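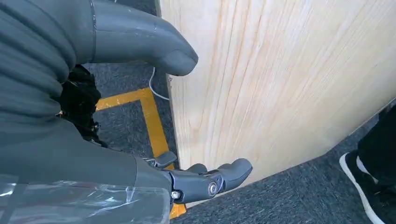

3.2 Care of the hand

The hand is inspected every 186 cycles. Clear tape on the lower segment is replaced when it lifts, and the finger screws are tightened by hand. Kuhlmann and Tse keep the log.
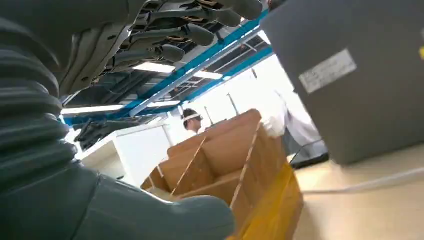

3.3 Wrist camera check

After each service we compare the wrist view with a stored one — the curled fingers must stay in the upper part. If they do not, the mount is set again. 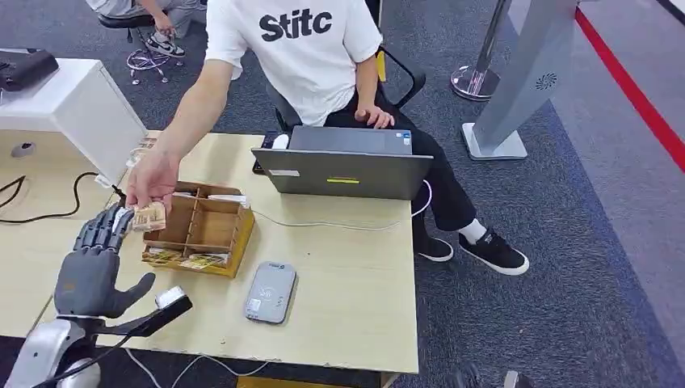
Figure 3. Banknotes held above the open hand, with the tray on the desk.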